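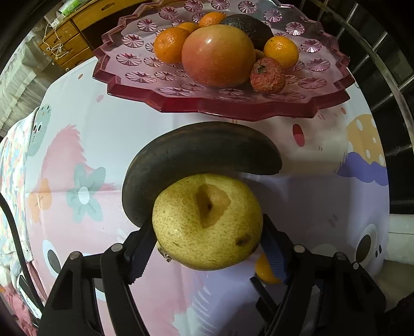
Pear in the jaws, blue ridged pads on both sides.

Hand-held gripper build, soft fruit edition
Reading time: 2 min

We use cookies to remember your settings. Accept | Manage

kekix_bench
January 28, 2020
OK, the gripper is finally at the stage where I can squeeze things with it and I'm having way too much fun! It's the two-jaw linkage type, black plates on metal pins, held in the hand for now. The arm comes later (May if the money holds). I started on the worst fruit I own, since a pear with a hole in it has nothing to lose. The ridged pads are the part I'd love opinions on. I've printed 9 versions and the softest set so far is still firmer than I'd like.

lathe_and_let
Nice work! But why ridges at all? On soft fruit every ridge is a pressure line. I'd go flat silicone and be done with it.

kekix_bench
I had flat ones first and pears just squirted out sideways on me. Ridges hold at much lower squeeze. Happy to be wrong though, if you have a flat pad that works on a pear please send the file!

Braduvberg
Agree with ridges, disagree with that pear. If the skin is already broken you'll never know what your pads did and what was there before. Get a sound one and check it the next day.

kekix_bench
Fair point, and I do have a better pear in the dish. I've been saving it for when I trust myself. The thing that really gets me is the banana. With round fruit you can come in from pretty much any side and the jaws center themselves. 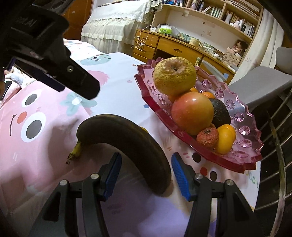
With a curved one you have to pick your spot, and if you close anywhere but near the middle of the bend it wants to roll over and swing. I've been opening wide, lining up by eye, then closing slowly. Any tricks?

Úna Lenihan
Let one jaw float a little! We did that on the Skiltbridge shop gripper with a bit of slop in the outer pivots, and it followed the curve by itself. It took 2 evenings and a lot of washers.

lathe_and_let
Slop in the pivots is how you get a gripper that rattles itself to bits. Put the give in the pad, keep the joints tight.

Úna Lenihan
Ours did 200 picks before I touched a screw, so I'm not losing sleep over it :)

Braduvberg
Try turning your wrist 90 degrees too, so the jaws come in across the bend. Costs nothing.

kekix_bench
Ooh, both going on the list. Wrist first, then washers. lathe, I'll print a thicker pad for you as well and we can fight about it properly. Is the Dunne filament still the softest one people can get to feed without jamming?

Úna Lenihan
Yes, but go slow on the first layer.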